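ok live from the Denden open day, typing this on my phone with a coffee in the other hand so bear with me

Came up with Aminu Bassey, who used to do line automation at Bradex and has Opinions. Doors at 8, we rolled in closer to 9 thanks to the highway. Free parking though. Muffins gone already

If you missed my earlier rambling: Denden does home robots. Not the vacuum kind, the arms-and-grippers kind. Fridges, cupboards, picking stuff up. Today they've got the training floor open and you can stand there and watch it run. Which is what I came for, the slides I could've read at home

Ciarán Duggan is doing the tour. Fast talker, good value, lets you interrupt. Someone asked him straight out how often it fails and he said "today or in general" so, points for that

Fridge station first. Two-finger gripper, black, fat rounded fingers. Closer to oven mitts than hands tbh 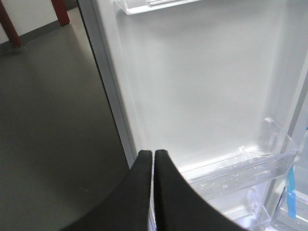

What I wanted to know was how it copes with clear plastic. Depth cameras are notoriously bad at it, they look straight through. Ciarán says they lean on the wrist camera a lot for the close-in stuff and let it learn from a pile of demos. 435 demos for the fridge door alone, he reckons, and they're still adding

Aminu asked why not just put markers on the shelves. Answer: your fridge at home hasn't got markers. Fair enough

Shiny things are apparently the other headache. Glare off a floor, anything see-through. "White on white on clear" was how he put it. Sounds like my last kitchen reno

Also learned the word "teleop" gets said every 7 seconds in this building

Dace Vītola runs the operators, the people who actualy drive the arms to make the demos. Two-hour blocks max and then you're off, no arguments. She said new people all grip too hard and go too fast, and the good ones look bored. Asked what they hire for. Patience mostly, she's had a baker and a crane driver who were both brilliant

She let a few of us have a go on a practice rig. I was terrible. Aminu was worse and I have witnesses

Then through to the home area. Dining table, chairs, window, a bit of greenery on the table. Bigger than I expected and SO bright by the window. Colour-wise very rental apartment
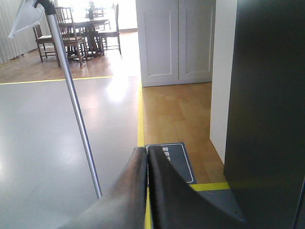 Gripper over the floor, yellow tape, dining setup out by the window

Tape matters more than you'd think btw. Kwame Sowah (safety) gave a whole spiel about visitors and lines. Short version – stay on your side, keep your bag on your side, and if an arm stops for no reason don't go over to look at it. He's seen grown engineers lean in. I would've leaned in

Asked him about e-stops, he pointed out three from where we were standing without turning his head. Liked him a lot

Q&A was mixed. Abelardo Durán from Ó Riain asked the cost question and got a very polite non-answer. Someone's kid asked if it can make a grilled cheese. No. Kid visibly done with the whole industry

My take, quickly, before my battery goes: slower than the videos everyone shares, and I came away more convinced, not less. Watching it in person you see the pauses. Tiny corrections right before contact. None of that shows up in a sped up clip

Still skeptical about clutter. Everything we saw had space around it. Put it in my place with 2 kids and a recycling pile and then talk to me

Aminu's verdict: "Bradex would have bolted the fridge down and called it solved." He's not wrong

They're doing another open day in August out at the Wullusgate site, bigger floor, more stations aparently. Sign up with Denden, same form as this one. Wear closed-toe shoes, they do check, and a guy in sandals ahead of us got sent back to his car

ok 8% battery, heading out, will answer replies tonight once I've eaten something that isn't a muffin crumb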